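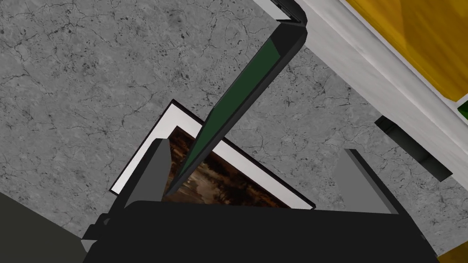

Page last changed: December 12, 2021

Selletgate gripper trials -- gallery, wrist view

Pictures on this page come from the simulated half of the Selletgate comparison, in which two parallel-finger grippers, the Pirlow and the Fikre, are run through the same pick tasks in rendered rooms. The bench half has its own page and is not repeated here.

Flat objects, framed picture on stone-textured floor. Fingers spread wide, with the painting and the lower tip of the green-faced panel showing in the gap between them. The left finger overlaps the left side of the picture frame in this view.

Notes on the flat-object set

The set has 14 objects. Each gripper gets 200 attempts, 400 in all, with the start pose of the arm varied by the Vevano controller between attempts. Floor friction is held constant. An attempt ends after 60 seconds or when the object has been lifted clear and held.

Thin frames are the awkward case for both grippers. A frame lying flat offers very little edge for a finger to get under, and a straight downward approach tends to press on the face. We score a push across the floor as a miss, even where the frame ends up against a wall and could be tipped from there.

The wrist camera is mounted low, so the gripper body takes up much of the lower part of the view. Moving the mount back was tried in February. It showed more floor but lost the fingertips at close range -- the old position was restored for all later runs.

Collision shapes for the fingers are simplified to wedges. Contact forces at the tips should therefore be read as a ranking between the two grippers and no more than that. Renders are saved at the controller rate, and roughly one attempt in nine has been looked through by eye.

Scores for the Fikre are still being re-run with the corrected finger width and will be added to the results table.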